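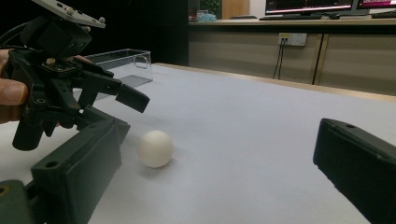

Work in the January period covered the sorting and packing of the small-ball stock at the Wurnlow room. The stock consists of 2,000 plain balls supplied by Swai, to be checked for surface finish and moved from bulk sacks into clear plastic containers. Checking is done on a pale tabletop with one ball set out in open space, where the light falls mostly from one side and the shaded half of the white ball reads as soft gray. A matte, slightly textured finish is acceptable under the Brurora specification. Gloss patches, seam ridges and flat spots are grounds for rejection. Jörg Lindemann revised the check sheet to put seam ridges first, as these accounted for most of the returns in the previous period.

Packing follows directly from checking. Each ball is placed singly into its container from above, and the container stays on the table until its count is entered. Dropping from height was discontinued after week 7 owing to scuffing on the balls already in the bottom layer. Container size is unchanged from the proposal. The Wistix lids ordered in the fall arrived 8 short, and the supplier has agreed to make up the difference with the next delivery at no charge.

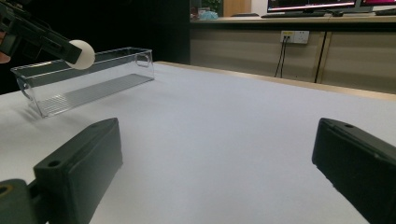 Figure 2. Placement step: white ball held above the clear container.

Two items remain open. The white work surface gives poor contrast with the white balls, and checkers report eye strain on longer shifts. Felista Obura has requested a gray mat for the checking position only; the cost falls within the existing consumables line. The second item is labeling. Labels on the long side of the container peel when the containers are stacked, and a trial of end labels is planned on a batch of 10.

Spending is within budget. No change to the completion date is requested. The remaining sacks will be opened in the order received, and the reject count will be supplied with the next report.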